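Teaching a Two-Armed Robot to Sort Cans: Collecting the Examples
Student Project Report, March 2026
Erick Obura

3. How we gathered the demonstrations

When I signed up for the Gralo project I assumed most of my time would go into the model. Most of it went into picking up cans, and I loved it way more than I expected to! Gralo learns by imitation, so everything it knows has to come from a person guiding the arms through the task first. Our goal for the semester was 1,000 demonstrations of one simple job: take a can from the tabletop, move it to the drop-off side, let go, back away.

Each recording (we call it an episode) starts with the arms parked and ends when the gripper is open and clear of the can. The operator works from a pair of handles, and the software saves the joint positions along with the video from the wrist cameras. I practiced for 2 afternoons before any of my episodes were good enough to keep. My early ones were full of little pauses where I was thinking, and a model trained on pauses learns to pause.

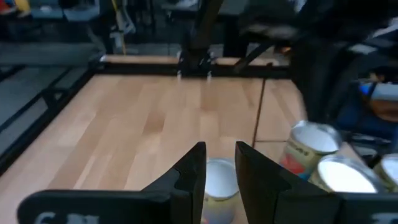 The hardest thing to get right was variety. If the cans always start in the same place, the robot memorizes that place and falls apart when anything moves. We wrote 8 starting layouts, some with a can standing alone and some with the cans bunched close together, and then nudged the positions by hand between episodes. The bunched layouts were my favorites. You have to come down with the fingers open just wide enough, and a careless approach knocks the neighbor over. We kept a few episodes where I bumped a can and recovered, and labeled them separately so we can train with and without them.

3.1 What we threw out

We dropped 155 episodes in the first review. The biggest group had a problem with timing – the video and the joint data had drifted apart, so the gripper seemed to close before it reached anything. Others were plain operator mistakes, mostly mine. I wrote a short script that plots gripper opening against time, and after that a bad episode jumped right out of the plot. I should have written it in August, when we were still setting up the table.

3.2 Notes for the next group

Swap operators often. My grasps come in from the left almost every time, and I only noticed when I saw them all plotted together. A second person with different habits would fix that quickly. Also, write down the layout number before you start the episode, and check the wrist camera view every time someone has touched the mount.

Training results are in section 4.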